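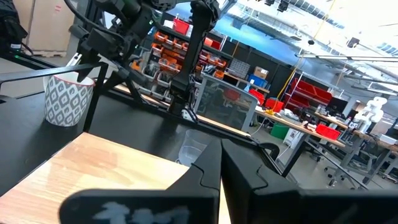 Does a robot on the team mean fewer people on the team?

At our shop it has meant the same people doing different things, and some of us like the new things a lot less than others do.

I've been at Jarkaden long enough to remember when "automation" was a label printer that jammed. Now we have arms that pick up cups, and I have opinions (my coworkers will tell you I had them before the arms too).

My main one is this: the conversation always goes straight to jobs lost or jobs saved, and it skips the part in the middle, where you still have the job and it feels like somebody else's. Kimie Hattori spent years on assembly. She could hear a bad bearing from across the room! These days she spends most of her shift running the same pick over and over, nudging a cup a little to the left, starting again. On one Tuesday in June she logged 268 attempts. Her pay went up. She also told me she goes home tired in a way she can't explain to her husband, and I believe her.

Then there's Shota Sasaki, who couldn't be happier. He hated repetitive bench work, his wrists hated it more, and he'd watch a gripper close on things all day if you let him. Same room, same machines, and a completely different story at dinner. So when managers ask me whether "the staff" are on board, I never know what to say. Which staff?

What bugs me is how little anyone asked beforehand. We got a slide deck from Peletti, the consultants, with 102 pages in it, and I read every one (yes, really). There was a whole chapter on floor space. The people who would be standing on the floor got a paragraph, and it was mostly about shoes.

I'm not against any of this. I like the arms, I'd miss them if they left, and I don't want to go back to lifting crates until my shoulder gives out. But if you're planning something similar, go sit with the folks who do the work now and ask which parts they'd hand over and which they'd fight you for. Kimie would have kept the bearings. She'd have said so in five minutes, and they could have set up her week around it.

Parvathi Annamalai, our new floor lead, has started doing that, one person at a time over coffee. Mine is next week and I'm bringing a list.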